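Out and About > Open Days > Arnitow, Wostley

An afternoon looking at tables in Wostley

I had been meaning to go to the Arnitow open day for two years running, and both times something came up (last June it was the car), so when the postcard arrived again I stuck it on the fridge and told everybody in the house that I was busy. Arnitow fits out workrooms - benches, desks, wiring, the whole business - and once a year they let ordinary people wander through the building at Wostley and ask as many questions as they like. I asked a lot of them!

Parking was easy, the coffee was free and there was a map at the front desk with 23 stops on it, which I cheerfully ignored after the third. What I wanted was the table room. My own work table at home is an old door on two trestles, and I have been promising myself a proper one for longer than I care to say.

It's a carpeted room, gray underfoot, and much quieter than the cutting hall across the corridor. I could have stayed in there all afternoon. The tops are what I came for, and I spent a long time just looking along the surface of one, the way you do with a new kitchen counter. A smooth, pale top makes such a difference to a room. Mine at home is dark brown and swallows every screw I put down on it. I was also very taken with the edging, a thin strip in a light wood color running along the far side, so that the white doesn't simply stop. It's a small thing, but I noticed it before I noticed anything else.
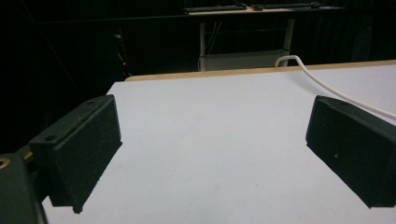 Power where you need it

The other half of the room was given over to a question I have never managed to answer at home, namely where the outlets should go. Arnitow's people are fond of mounting them under the top, and they had a long display about that, with clips and trays and channels from a supplier called Coste. All very neat. But they were just as happy to talk about the plain power strip laid on the work surface, and I must say that's the version I understood best.

I liked the ordinary white one on the white board, four outlets in a column with a little round mark beside each. It was lying at a slant, the way mine always ends up too, with its cord going straight up across the board, over the wooden edge and off toward the black cables on the floor. Seeing it there made me think about which direction a cord should leave a table. At home mine comes toward me and I catch it with my elbow every single day, so taking it off the far side is a lesson worth the drive. The table underneath has a metal frame with aluminum rails at the sides, and I came away wanting those nearly as much as the top.
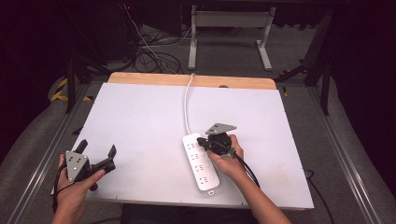

Can you buy just the top and keep your own frame?

They sell tops separately, made to order, and you bring your measurements to the front desk. The one I asked about was priced at 308, with edging included and delivery extra.

After that I went round the cutting hall, where they told us they turn out 1,000 tops in a good year, and then had a sandwich on the bench outside. The sandwich was from the Estitura van and had far too much mustard in it, and I would have it again tomorrow. I got home after dark with a folder of edging samples and the door on trestles looking worse than ever.

Comments (3)

mossygate
We went on Sun 31 March and the parking was not easy at all, so go early. Agree on the light edging. We ordered the same for our sewing room.

trestle_fan
Don't throw out the door! Cut down, it makes a very good shelf. Did they say if the Coste trays fit a thinner top?

wrenandco
I asked about the trays when I was there and was told to bring a piece of the top along to check. Also, the mustard is a known problem.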